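Pesquisar no site Buscar Digite sua busca

O 107 volta a subir até Enden

14 de novembro de 2021

Voltou, gente! Depois de um ano e tanto parando no pé da ladeira, o ônibus 107 vai subir de novo até o largo de Enden, e desta vez com horário à noite. A mudança começa no fim de novembro, e eu confesso que li o aviso três vezes no ponto antes de acreditar (estava colado meio torto, atrás de um anúncio de aula de violão).

Para quem chegou faz pouco ao bairro, um resumo. O 107 sempre fez o caminho inteiro, do terminal de Hinojosa até o largo, passando pelo posto de saúde e pela escola. Aí vieram as obras na rua de cima, o trajeto foi cortado "provisoriamente" e o provisório foi ficando. As obras acabaram, o asfalto ficou uma beleza, e o ônibus continuou dando a volta lá embaixo. Quem mora na parte alta se acostumou a subir a pé com sacola, com criança, com guarda-chuva virado do avesso. Eu subo em nove minutos quando estou disposta - e quase nunca estou disposta às sete da noite.

O abaixo-assinado começou na banca da Araceli Zavala, numa prancheta amarrada com barbante ao lado das palavras cruzadas. Chegou a 1190 assinaturas, o que para um bairro do nosso tamanho é um bocado de gente. Conversei com ela ontem, entre um troco e outro. "Eu só pedia para a pessoa assinar enquanto procurava moeda", ela me contou, rindo. "Teve quem quisesse assinar duas vezes, e eu não deixei."

A empresa que opera a linha, a Sterkholm, confirmou tudo por telefone. Falei com Emiliano Cuevas, do setor de horários, que foi muito paciente com as minhas perguntas. Segundo ele, serão dois carros nos horários de pico e um só no resto do dia, e a última saída de Hinojosa passa a ser às 23h10 (antes era às 21h40, um horário que deixava na mão todo mundo que estuda à noite). O ponto da escola volta para o lugar antigo, em frente ao portão. Já o do posto de saúde muda um pouquinho, para depois da esquina, onde a calçada é mais larga e cabe o abrigo.

Perguntei também pela passagem. Não muda por enquanto, e o bilhete mensal continua valendo na linha toda. Quanto à contagem de passageiros, a empresa trabalha com cerca de 1714 embarques por semana no trecho novo e vai rever os horários em março, conforme o movimento. Ou seja: quem quer o ônibus das onze tem que pegar o ônibus das onze!

Nem todo mundo está soltando foguete, claro. Uriel Ibarra, que mora bem na curva da ladeira, acha a rua estreita demais para dois carros se cruzarem e pediu que proibissem o estacionamento de um dos lados. Ele tem razão em se preocupar, aquela curva é apertada mesmo. A resposta que ouvi é que a sinalização está "em estudo", e vou cobrar de novo antes da estreia. A tabela completa de horários fica no terminal e também na banca da Araceli, que tirou cópias por conta própria.

Do ônibus novo, o que eu mais quero é o ponto do largo, que fica a dois passos do café Jamine. A Busisiwe Le Roux, que cuida do balcão, já avisou que vai fechar uma hora mais tarde para pegar o pessoal que desce do 107, e eu acho ótimo, porque há meses deixo de comprar pão por preguiça da subida. Meu fraco é pão trançado, daqueles compridos, com os gomos bem marcados, que a gente vai puxando com a mão e quando vê já comeu metade antes de chegar em casa. Com o ônibus na porta, levo dois - um para mim e outro para a minha vizinha Silvia Čierny, que assinou a prancheta logo na primeira manhã.

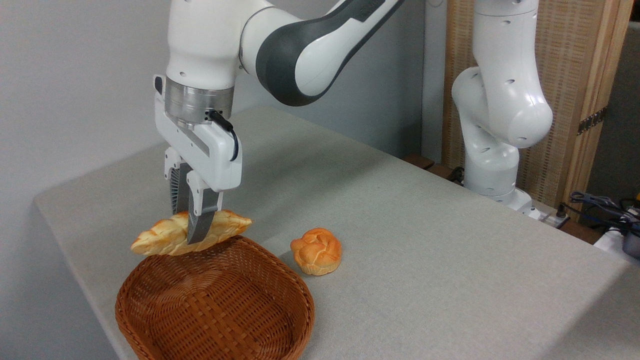
Fale com a redação | © 2021 Todos os direitos reservados | Voltar ao topo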